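Home | Classes | How-To | Timetable | Contact

How to Practice the Three-Ball Cascade at Home

Last updated: 10/5/19

Most people who take the beginner juggling class at Flindeo can learn the basic pattern with short, regular practice. Two sessions of ten minutes a day work better than one long one.

What you need

Three beanbags of the same size and weight. Tennis balls bounce away and you spend your time chasing them. Stand facing a bed or sofa so drops don't have far to fall.

Step 1. One ball

Hold your elbows at your sides with your forearms level. Throw the ball from one hand to the other in an arc that peaks at eye height. Keep going until the throws from both hands look the same.

Step 2. Two balls

Start with one ball in each hand. Throw the first. When it reaches the top of its arc, throw the second underneath it. Catch, catch, stop. Don't pass the second ball straight across – it has to go up. Then start with the other hand.

Step 3. Three balls

Put two balls in the hand you start with. Throw, throw, throw, and catch all three. Stop there. Once you can do that 4 times in a row, add one more throw, then another.

Common problems

If you are walking forward, your throws are going out in front of you. Practice facing a wall, an arm's length away. If you are rushing, throw a little higher and wait for each ball to peak.

Defne Güler teaches the next beginner course in the Moreira studio in January. Students who can do step 2 on both sides may go straight into the second week.

Sign up for our newsletter for class dates and new guides. Enter your email. You can unsubscribe at any time. 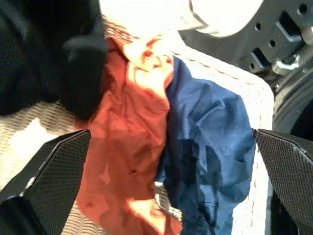 Filed under: How-To / Juggling / Beginners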